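Home | Reviews | Arms | Grippers | Cameras | Forum

Allico gripper fingers, two weeks in
December — by the Pistgate bench desk

Filed under: Hands-on / End effectors

I've had a pair of Allico fingers on our two-arm rig for two weeks now, and I like them a lot more than I expected to! They replaced the Clegg set we'd run since spring, which were fine on boxes and miserable on anything with a curve. A pair costs $162 and swaps in with 4 screws per side.
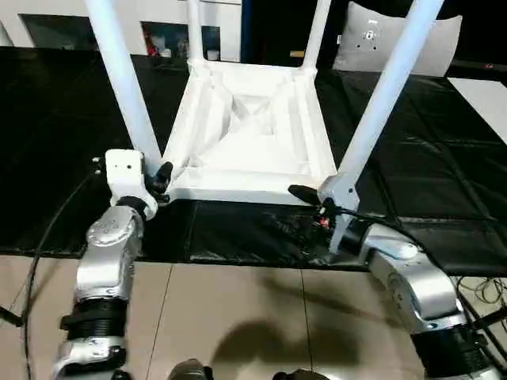
Grip comes first, and I wanted a job that would punish a weak one. Small blocks tell you nothing. A white plastic stool turned upside down, with a finger at each near corner right beside a round leg, tells you plenty — both arms have to agree on where the thing is, and any slop in one shows up in the other. I ran 604 lifts this way and the pads still look good.

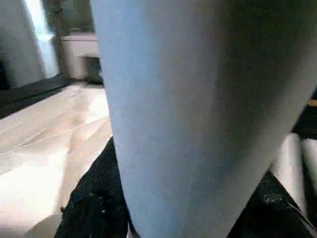

Shape is where Allico parts ways with Clegg, whose fingers end in a square block. I was skeptical of a long taper on something meant for heavy work. But that rounded, blunt tip gets down close to dark cloth without a hard corner leading the way, and in two weeks I haven't snagged the cover once (the Clegg set tore two). The wrist camera does lose a big slice of its view to the finger, so plan on using a head camera too.

The controller is a Utano, same as before, and I only had to change the force limit. Set it low and creep up, especially with thin plastic.

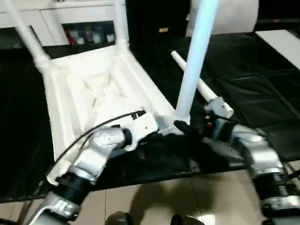
I'd also slow down both arms for the first day. Mine were tuned for the old fingers and closed a bit early, and it took an afternoon of fiddling to get the timing right. Allico rates the pads for 3,000 cycles, so I'll be back with an update when I get there. For now they're staying on, and I've ordered a spare pair.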